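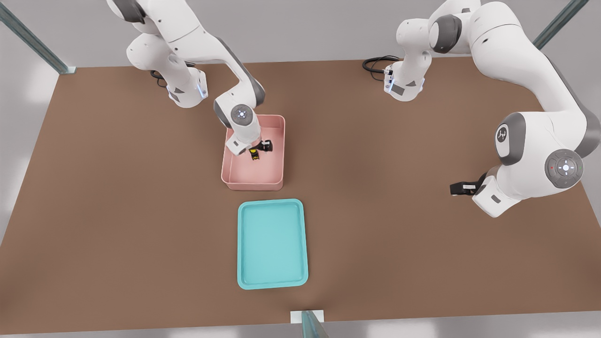
Maybe some of you wonder why I was quiet since December. I am collecting examples for the Trulumgate project, and it eats all my evenings. I will write a few posts on how it goes. 1/

The task is easy to say. One arm takes a small thing from the pink tray and brings it to the turquoise one. The learning system must see this done many times, from many starting positions, before it can try by itself. 2/

Everything is in simulation. At Hastemstead they have real arms, but one day of recording there costs us a week of planning. In the simulator I press reset and the table is clean again. 3/

Until now I have 3,370 episodes saved. I drive the arm by hand controller, so each one carries my habits. I found that I always approach from the same side. The model learned this also, very faithfully. 4/

So I made a rule for myself. After every 16 episodes I change something: where the object lies, how the wrist is turned, how fast I go down. It is boring but the curves became better after it. 5/
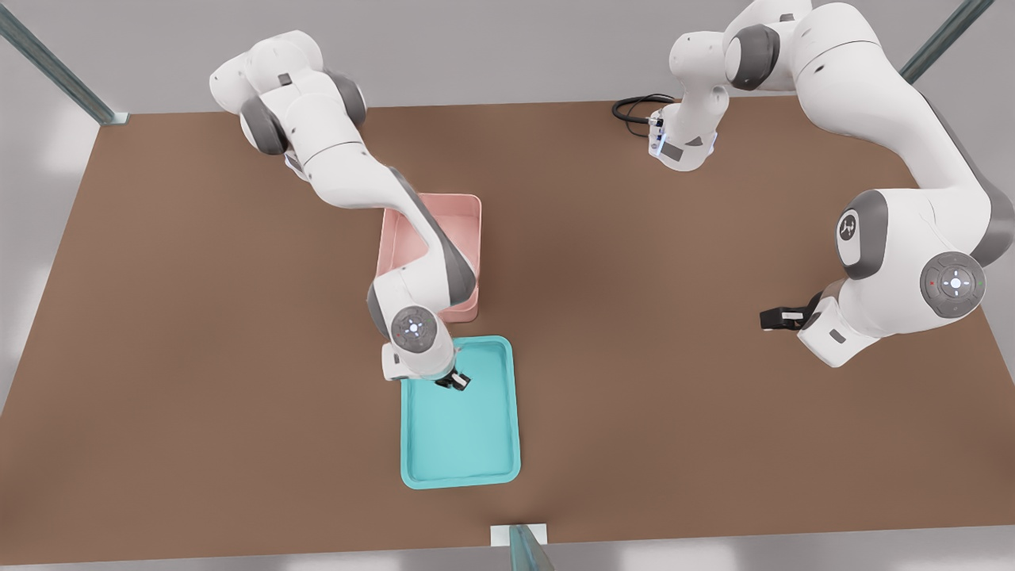 In-ho Seok

2019-05-19

The moment over the turquoise tray is where I lose the most examples. If I open the fingers too high, the object jumps and rolls. If I go too low, the fingers touch the floor of the tray and the physics becomes strange. 6/

I threw away almost 600 episodes for this reason. My colleagues at Maltwood say I should keep the bad ones with a label "failed". I think they are right, and I am a little angry that I deleted the first ones already. 7/

Someone asked me why there are 2 arms when the task needs only one. The next task is a handover, and I did not want to change the cell in the middle. The right arm keeps its pose and the policy gets its joint values too. 8/

One more trouble: camera views. From a high view the forearm can hide a good part of the pink tray. I record several views at the same time and let the training choose. It makes the files heavy, so please buy big disks before you begin. 9/

For the file format I use the one from Venkataraman, with small changes. Each step has the joint positions, the gripper opening, the images and a time stamp. I forgot the time stamp in my first version. Please do not forget the time stamp. 10/

Tomorrow I start with the handover. If you collected such data with a controller, please tell me how you rest your hands. My right thumb is not happy. 11/11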